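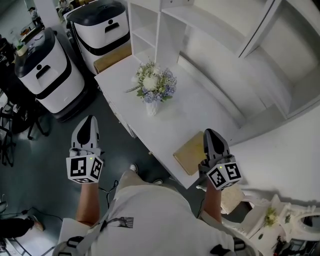
On the Renewal of Library Memberships at Vekdale

22 January 2023

Members of the Vekdale Reading Society are advised that the annual renewal period is now open. The fee remains $50 and may be paid by cheque or at the front counter. In November the Society's catalogue passed 1,000 titles, among them 192 volumes of regional history received from the Bindidier estate.

I would ask that overdue items be returned before renewal. Enquiries concerning interlibrary loans should be directed to me in writing.

Areeba Swati
Honorary Librarian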